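January 2018

No-spend month, week one

I put 300 dollars on the credit card in the last week of December and couldn't tell you what half of it was. So this month is groceries, petrol and the phone bill, nothing else.

King-fai Kwan did the same in July and got by on 100 a week. He kept his gym membership, though. I cancelled mine — it was 30 a fortnight and I'd been five times.

Lunches are harder. There's a Dolau under the office and I used to go most days. Now I bring rice.
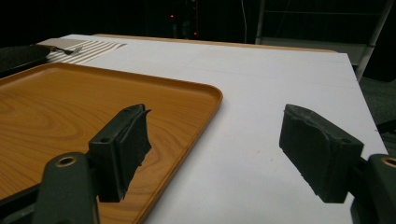

The wood-grain tray on the white table.

Cường Nông wants to go to Sirkis for his birthday. I've said yes and will take it out of the grocery money.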